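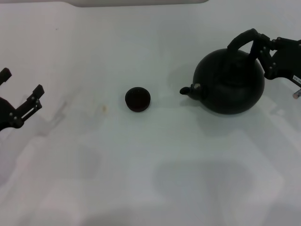 plukby_k wrote:
I would stop chasing the thermometer and look at your water first. You said the green tea comes out flat and a little chalky at every temperature you tried. Temperature problems give you bitter or thin. Flat and chalky is bicarbonate. What is your alkalinity?

Fülöp wrote:
Original poster here. Utility report for April 2022 lists total hardness and nothing else useful. The aquarium strip puts alkalinity somewhere between the third and fourth color, so no real number. I brew in a small cup, one infusion at a time, water at 81 C, and I drink it without milk or sugar.

doranero wrote:
Strips are fine for deciding whether you have a problem. They are not fine for fixing one. Get a drop titration kit for KH. You count drops until the color flips and multiply. It takes less time than the kettle.

Norbert Bozsik wrote:
I disagree with plukby_k on the order of operations. 81 C on what? If that is the kettle display, it is the temperature at the sensor in the base while the element is still cycling. Then the water goes through a spout and into a cold thick-walled cup. The slurry temperature can be well below what the display says. Measure in the cup, with leaves in it, 30 seconds after the pour. Otherwise you are comparing numbers that do not describe the tea.

plukby_k wrote:
Agreed that it should be measured in the cup. I don't agree that it explains chalky. I have brewed the same leaf too cool plenty of times and got weak and sweet. Never chalk.

Fülöp wrote:
Measured in the cup. Preheated cup loses a lot less than the unheated one, no surprise there. The taste difference between the two is small. Chalk is in both.

flitine wrote:
Do you see a film on the surface after it sits? Tannins plus calcium plus bicarbonate make a scum, mostly on black tea, but hard water will give you a thin one on green too. If there is film, that settles it for me.

Fülöp wrote:
Yes, on black tea. Breaks into plates when I tilt the cup. On green I can't tell.

doranero wrote:
Then do the dilution test before you buy anything except a jug of distilled. Same leaf, same weight, same time:

Cup A: tap
Cup B: half tap, half distilled
Cup C: one part tap, three parts distilled

Have somebody else pour so you don't know which is which. Write down your ranking before you ask.

Norbert Bozsik wrote:
Keep in mind that dilution cuts calcium and magnesium along with the alkalinity. If C wins, you know "less of everything" wins. You don't know which part mattered. For that you need to start from distilled and add the minerals back separately.

doranero wrote:
True, but he wants better tea, not a paper.

Fülöp wrote:
KH kit came. Titration: 10 drops at 17.9 ppm each, so 179 ppm as CaCO3. Blind ranking was B, C, A. C was clean but had very little body. Repeated it the next morning with the order shuffled and got the same result.

plukby_k wrote:
179 is high for green. Half and half puts you near 90, which is still above what I use (42), but if B beat C in both rounds then drink B.

Norbert Bozsik wrote:
2 rounds is not much. I would also try two parts distilled to one part tap, which lands close to 60. My guess is you lose the last of the chalk there and keep most of the body. And descale the kettle before the next round. Old scale will dissolve back into soft water and move your numbers.

flitine wrote:
Citric acid, warm water, rinse twice. Skip vinegar, the smell hangs around in the lid seal.

Fülöp wrote:
Descaled. KH of boiled water from the kettle now matches the jug to within one drop. Two to one is next. Will post when I have more than one morning of it.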